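Chapter 4

Who Gets to Lead? Routes into High Office

By the end of this chapter you should be able to describe the main routes by which people come to lead a government, explain what is meant by a safe seat, and say something sensible about why voters take such an interest in the private lives of the people they elect.

When Jytte Bach first stood for the town council in Imdale, she lost by 539 votes. She has told the story to a good many school groups over the years, and she tells it cheerfully, because she stood again four years later and won, and eleven years after that she was sitting at the head of the regional government. Her mother kept a shoe shop. Her father mended clocks and never, as far as she could remember, voted in anything. If you had gone looking through the family album for signs of a future leader you would have come away with some nice pictures of the seaside and not much else.

Marin Golob's story could hardly be more different. His grandfather had held the Deker seat, and so had his aunt, and by the time he was old enough to stand there were people in the district who had been putting a cross beside the name Golob for the whole of their grown-up lives. He won at his first attempt, in July, with over 900 votes to spare in a very small district. Was that fair? His opponents certainly thought it wasn't, and said so at length. His supporters answered that a boy who had grown up stuffing envelopes at the kitchen table had learned the work properly — and there is something in that too.

We shall come back to both of them. For the moment, keep them side by side in your mind, for between them they raise most of the questions we want to ask. How much does a family name help? Does it matter how old a leader is? And why do newspapers that would never print the full text of a budget find room, week after week, for a leader's husband, wife, brothers and dog?

Section 4.1 looks at parties and how they choose their candidates. Section 4.2 follows Solange Caron through her first campaign in Katard, where she needed 200 signatures before her name could even go on the ballot paper. Section 4.3 deals with age and experience, and Section 4.4 with the press.

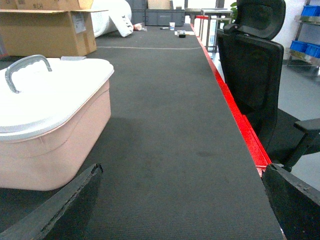 Fig. 4.1 A long grey table with a red edge.

Before you read on, take a sheet of paper and write down three leaders you have heard of, from any country and any period you like. Beside each name, put what you know about how that person came to power, and then what you know about the family. Most students find the second column fills up faster than the first, so don't be embarrassed if yours does! Keep the sheet somewhere safe, as you will need it again for the exercise at the end of Section 4.4.

Words to look out for in this chapter: candidate, dynasty, majority, nomination, safe seat.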